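The town of Flekham has told a state appeals court that it is willing to open the Gristard hilltop chapel to all worshipers on two Sundays a month, a step that could settle part of a dispute over who may attend services there.

The offer came in a written filing during a hearing on a petition from 71 residents. They want the court to end a long-standing rule that limits Sunday services to families on the parish roll. The chapel sits on town land and is maintained with town money.

Under the proposal, the side gate on Kalinowski Road would open at 7 a.m. on the two Sundays, and the town would pay for extra parking attendants. The parish would keep control of the order of service and the music. Weddings and funerals would not be affected.
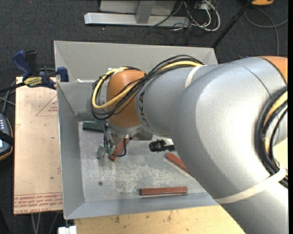
A lawyer for the petitioners told the judges that two Sundays were a start but did not answer the main question, whether a building kept up with public funds can turn people away on any day. The petitioners also asked for access on major holidays, which the filing does not mention.

Lawyers for the parish said the roll dates from the founding of the chapel and is a matter of religious practice. They asked for 20 days to respond to the town's offer, and the court agreed.

A separate case over the Fonditz burial ground, where some of the same petitioners are involved, will be heard later. The current rule stays in place until the court decides.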